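Drudmont Amateur Chorus
Minutes of the November general meeting, 7:30 p.m.

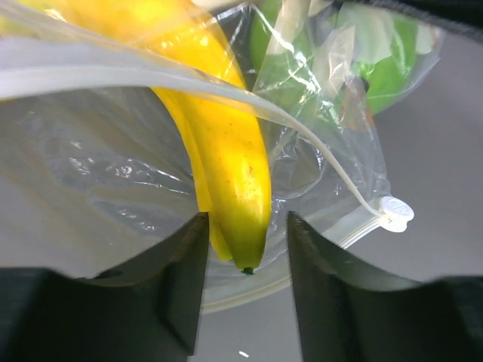

Present: Gadisa Gudeta (chair), Fabrice Delorme, Tuva Sjöberg, Märta Engebretsen (minutes), most of the altos and one bass. Apologies from Elsa Fagerlund, who has the tenors' cold.

1. Last minutes. Approved after Fabrice asked that "shouted" be changed to "remarked." Changed.

2. Winter concert. The hall seats 60. Tickets sold so far: 2, both to Tuva's mother. Tuva will ask whether she has friends. Posters go up this week, with the correct spelling of "Requiem."

3. Program. Long discussion of the Toledo carols. The sopranos like them. The basses, speaking through their one delegate, find page four unfriendly. Gadisa proposed singing page four faster. Carried, with the delegate abstaining.

4. Money. The account stands at $286, before the piano tuner. Fabrice suggested waiting until spring to tune. Our accompanist then played the middle octave for us, and the suggestion was withdrawn.

5. Folders. Several black folders are still out from last season. Please look under your beds and in your cars. Märta found hers during this item – it was under her chair.

6. Any other business. Tuva asked if we could start on time. Noted.

Cookies were by Elsa, sent in her absence and finished before item 3. Meeting closed at 9:10. Next rehearsal as usual, side door, bring a pencil.

M.E.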